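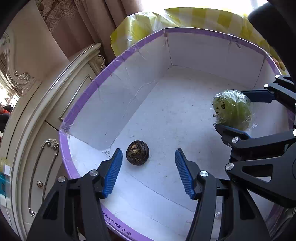 Projects > Small Grants > Fajardo Tea Sampler > Progress Reports

Fajardo Tea Sampler: Second Progress Report
By Yaneth Palomino, October

To Mercedes Mamani, Hutley Small Grants

Mercedes, you asked for a shorter report than the last one. I have taken out the history of tea.

Where we are

The sampler has a list, a box and most of a leaflet. The list stands at 15 teas, down from 31 in the spring. Wilson Quintero did the cutting over two long afternoons, and I have forgiven him for all of it except the smoked one.

Most of what survived is compressed tea: small balls and pucks, each wrapped for one pot. Loose leaf was in the original proposal. We dropped it after the first trial mailing to our own homes, when Marleny Espinoza opened hers over a keyboard.

The box

Your last letter asked why the box line had gone over. We had budgeted for plain brown cartons. Nidia Llanos then ordered one with a white inside and put dark tea balls in it next to our brown one, and the discussion lasted under a minute. Dark tea in a brown box looks like something that rolled there. Against white you can see the gold in the leaf.

The new carton comes from Skodlow, who were patient about the number of times we changed our minds on the color of the rim. We settled on lavender. I argued for gray and the minutes will show it.

The difference is covered by the money we had set aside for tissue paper, so the total for packaging is unchanged.

Wrappers

This is the slow part. We want each tea to be recognizable before it is opened, and we want the wrapper to come off without scissors or bad language. The twist of clear film is easy to open and crackles nicely, but it creases, and a creased wrapper makes small print hard going. Paper prints beautifully and tears at the corners. Sturateck sent samples of a heavier film that solves the creasing and cannot be opened by anyone over the age of ten. Marleny got in eventually, with a fork.

Our present plan is to keep the light film, stop printing brewing times on it, and move those to the leaflet. The wrapper then only has to say which tea it is.

The leaflet

Seven of the entries are finished. Wilson writes them and I remove the word "notes." Each one gives the water temperature, the steeping time and how many times the ball can be used again before you are just drinking warm water. The rest are drafted. The map is late, and the map is mine.

What went wrong

One batch arrived with the labels switched between two teas. We caught it at the tasting table when Nidia, who dislikes green tea, announced that she had finally found one she liked. The supplier has replaced the lot. All deliveries are now opened and brewed before they go on the shelf, which has done nothing for anyone's sleep.

Still to do before the next payment

- Final wrapper choice, with a sample of each sent to you
- Remaining leaflet entries, and the map
- A drop test on the packed carton, from counter height and then from the height of a tired courier
- A price we can all say out loud

We are not asking for more money this time. We would like to move the launch back by a month so that the drop test can be run twice, and I would be glad of a yes or no on that before we book the printer. The spending sheet is attached separately, and the entry marked "fork" is real.

Yaneth

Contact the Fajardo Tea Sampler team | © Fajardo | Back to top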